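# Claim ticket: "Zollau council dumped 1000 ballots behind the depot"

Status: closed, rated FALSE CONTEXT
Opened: 7 October 2021

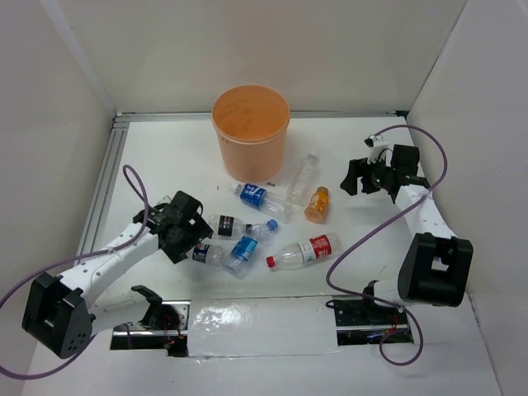

Reader tip came in through the Sikutum form. The reader forwarded a 30-second clip with the caption "1000 ballots thrown out by Zollau council, share before they delete it." Wanted to know if it was safe to pass on. Same clip was already in two other tickets, which I have merged into this one.

**What the claim says**

Caption says the ballots are from the Zollau local vote and that council staff threw them out the night after the count. Some copies add that the result in Molville was changed because of it. The Molville line is missing from the earliest copies we found, so it was added later by someone resharing.

**Step 1: find the oldest copy**

Split the clip into stills and ran reverse searches on 6 of them. First 2 gave nothing useful (too dark). The third matched a longer upload from June, posted by a local page in Grajales. That is months before the Zollau vote. The June version has sound. The version going around now has none.

**Step 2: check the location**

The longer upload shows a street sign and part of a shop front. Both match street-level map views of the road behind the Grajales recycling depot. The Zollau depot has a different gate and no shops across from it. Location is Grajales.

**Step 3: check the paper**

The claim depends on the sheets being ballots. Paused the June upload at its sharpest point. The sheets have two columns and a tear-off strip on the bottom. Zollau ballots have one column and no strip. Asked the Grajales town office by email. Reply came the next morning: the sheets are leftover survey forms on bus routes, printed in excess and sent for pulping. They attached a blank form. It matches.

**Step 4: ask Zollau**

Called the election office, no answer, left a message. Sent written questions. They replied that all ballots are in sealed storage until the objection period ends and that the seal log is open to the public. Requested the log. No breaks recorded.

**Where the 1000 comes from**

Could not trace it. The Grajales page gives no number and the town office did not keep one. Do not repeat it in the write-up except when quoting the caption.

**Problems during the check**

- The archive tool failed twice on the June upload. Saved on the third try after switching off the autoplay setting. Link is in the evidence folder.
- Form on the Sikutum site dropped the reader's attachment. Had to ask for it again. Separate bug ticket opened.
- First draft of the rating said "altered." Changed it to "false context." The sound was removed and the clip was shortened, but the footage itself has not been edited otherwise.

**Result**

The clip is real, was filmed in Grajales, and was online by June. It shows survey forms. It has no link to the Zollau vote or to Molville.

Reply sent to the reader with the short version and both links. Write-up published. Reopen if a new copy turns up with a different location or a longer cut than the June one.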